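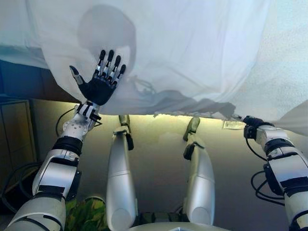 Thin enough to let the light through, and soft folds with no ironing at all.

I have been through more lightweight covers than I care to admit, so when the Gralora sheer throw cloth from Rovico went on sale in February I bought 2 and told myself it was for the guest room (it was not, they both live on my side of the house). What I love is how little it weighs. You can lift the whole thing over your head to shake it out and it floats back down like a curtain on a breezy day – such a treat after the heavy Binus one I used for years! It creases, yes, but gently, and I have come to like the rumpled look.

Now for the grumbles. The edges are the weak spot. Mine started to go wispy after a few washes, and I would have happily paid more for a proper hem. It also clings to anything rough, so watch your bracelets. I wash mine cool, in a mesh bag, and hang it over the shower rail, where it dries before supper.

Four stars from me, and I am already eyeing the bigger size.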